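Automation and Everyday Work – Course Handout, Unit 3
Instructor: Tharun Gowda
Revised 16/09/2023

Read this before the session and bring your copy. The question for the unit is whether a machine can do ordinary chores yet, in a house or on a shop floor, with no one standing by to rescue it. My own view is that it mostly can't. You are welcome to argue. 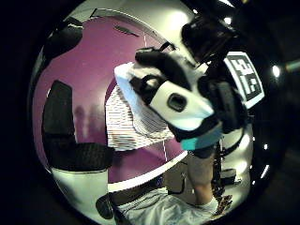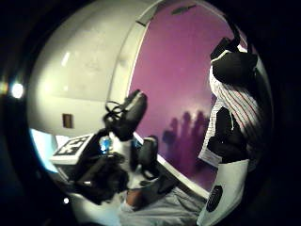

Striped fabric, purple behind it.

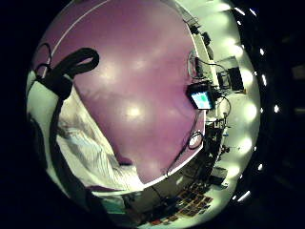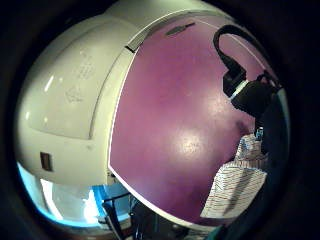 Can a robot fold a household's laundry today?
Not in the way a household means it. A robot can fold a towel that has been laid out for it, on a table it knows, at a slow pace. A full basket, with socks inside trouser legs and a shirt that is half inside out, is still beyond anything you could buy and leave alone.

1. Why cloth is hard

A mug has one shape. A shirt has as many as you care to give it, and most of them hide the parts you need to find: collar, cuffs, hem. Grip it in the wrong place and the whole thing changes shape again. People sort this out by feel, often without looking. Most grippers have very little feel, so the camera has to do the work, and the camera can't see under a fold.

Stripes help a little, as they show which way the fabric runs. They also break up at every crease, and software that has learned to follow them can follow them straight into a mistake.

2. Learning from people

One approach is to record human hands doing the job and train a machine on the recordings. It is cheaper than programming every move. What it gives you is a record of how people do it, with five fingers and a lifetime of practice. How much of that carries over to two stiff jaws is an open matter, and the sales talk tends to skip it.

Hendrik Ngubane will take this part of the session. He is more hopeful than I am – ask him why.

3. Reading a success rate

Work through this case in pairs. A supplier called Stimaver offers a folding machine to the Buthelezi laundry. The brochure says 562 garments were folded correctly in a run, and gives no total. Suppose the total was 1,000. Suppose instead it was 600. Decide what you would need to be told before signing, and write it down.

Then consider the failures. If a worker has to clear each one by hand, add that time to the machine's. At the Buthelezi shop a practiced worker folds about 80 shirts in a shift alongside other duties. Count the other duties too. The machine won't answer the door or notice a missing button.

4. Terms

Deformable object: anything that changes shape when handled, such as cloth, rope or dough.
Intervention: any time a person steps in. Many reports leave these out.
Demo conditions: the lighting, table and items chosen by whoever is showing the machine.

5. For December

Find one published claim that a robot does a household chore. In two pages, say who set up the room, how many tries were made and who put the things away afterward. Where the source doesn't say, write "not stated" and move on. Papers go in the Unit 3 box by the door.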